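Packing a carry-on for trade stand work
Speaker notes – Valquíria Sales
Slot: 30 minutes, including 5 for questions

Opening

Start without the title slide. Ask who in the room packed a suitcase in the last month and had to sit on it to close it. Wait for hands. Then slide 1.

Scope of the talk: one hard-shell or soft-shell case in cabin size, one traveler, four nights, one stand to set up and take down. Checked baggage is out of scope. So are crates. Zuleica Assunção covers crates in the afternoon and I should say so early, or the questions will all be about crates.

Background, keep it short. I packed for the Honorato stands for 22 trips. Yaneth Echeverri took over the schedule in May and asked for the method in writing. These notes are the spoken version of that document.

Slide 2 – Where the case goes

The case goes on a table. Most people pack on the floor or the bed. The floor means bending for the whole job. The bed sags under the hinge side, the two halves tilt toward each other, and anything stacked above the rim slides to the middle.

Table height should be a little below the elbow. Open the case fully and leave both halves supported. If the table is too shallow for that, turn the case so the hinge runs parallel to the short side.

Clear the space behind the case before opening it. At a stand, this is usually where the backdrop hangs, and the lid will push into the cloth if the case sits too far back.

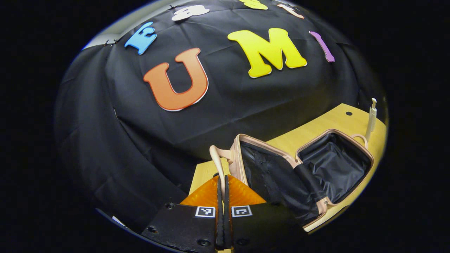 Slide 3. Open case on the tabletop, front right, lettered backdrop behind.

Point to the handle first. Handle access is worth keeping during packing, as the case gets turned several times and lifting it by the shell edge strains the zipper. Then point to the dark interior. Small dark items disappear against a black lining: adapters, cable ties, clips. Put them in a light-colored pouch before they go in.

Mention the letters only in connection with the next section. Cut-out letters and cloth are the two awkward things to carry for a stand like this, and they call for opposite treatment. Letters stay flat. Cloth gets rolled.

Slide 4 – Flat items

Flat, stiff items go against the back wall of the deeper half, before anything else. Letters are packed face to face in pairs, with a sheet of tissue in the middle. An odd one out goes face down on the last pair with its own sheet.

Serifs and narrow strokes are the weak points. Place a large letter over a small one so that the outline of the large one takes the pressure. Slim letters such as an I can travel inside the gap of a U. Do not put tape on the printed side, even low-tack tape.

A card folder works well as an outer sleeve. The Olteo folders we use have an elastic at each corner. Any folder will do if it is shorter than the inside of the case by the width of a finger.

Slide 5 – Cloth

Demonstrate this one if there is time. Sota Murakami has the cloth and will hold the other end.

Folding a backdrop leaves a grid of hard creases, and under side lighting they read from the aisle. Rolling leaves soft waves, and most of these drop out overnight. The order is:

Fold the cloth once, lengthwise, face inward.
Fold again if it is still wider than the case.
Roll from the bottom hem toward the top, so the top edge comes off first at the other end.
Tie loosely in two places with cotton tape.

The roll goes along the hinge. It fills the dip and gives the flat items something to rest against. Clips go in the pouch, never inside the roll – they mark the fabric, and a forgotten one will tear it when the cloth is pulled open.

Slide 6 – Clothing

This is the section people expect to be the whole talk. Keep it to 4 minutes.

Shirts for the stand are folded around a core made of the softer items, sleeves last. Trousers go in first with the legs hanging over the rim, and are folded back over the top when the rest is in. Shoes sit heel to toe at the wheel end. Fill them with socks.

Vasilis Georgiev disagrees with me about shoes and puts them in the shallow half. His argument is that the deep half should be kept for volume. My answer is that the case then tips forward when it stands upright with the front pocket loaded. Both versions close. Leave it there.

Slide 7 – Weight

Show the table of weights. Do not read it out. The one row to pick out is the Nollow cable bag, at over 5 pounds, which surprises people because it is small. It belongs low, near the wheels. If it will not fit there, split the cables into two bags.

Weigh the case closed, on a flat scale, handle down. Hanging scales are fine for a first check but the reading moves around while the case swings.

Slide 8 – Unpacking order

The case is packed in reverse of the setup. At the Kalska hall we had the tables first and the backdrop frame second, so the cloth had to be reachable before the clothing came out. With the roll at the hinge it can be drawn out sideways with the rest left in place.

Keep the empty case open under the table during setup. Tissue, tape and sleeves go straight back into it. Close it before visitors come in.

For the trip home the order matters less, but the letters still go in first. Check each one for lifted edges while the light is good.

Questions

Likely ones, with short answers:

Compression bags? Yes for knitwear, no for anything with a printed surface. They also hide weight.

Hard shell or soft? Hard for letters, soft for cloth only. I use hard.

Can the letters stay pinned to the cloth? For a short car ride, yes, with the cloth hung full length. In a case, no.

Handout is one page, on the chairs by the door. Spare copies with Yaneth.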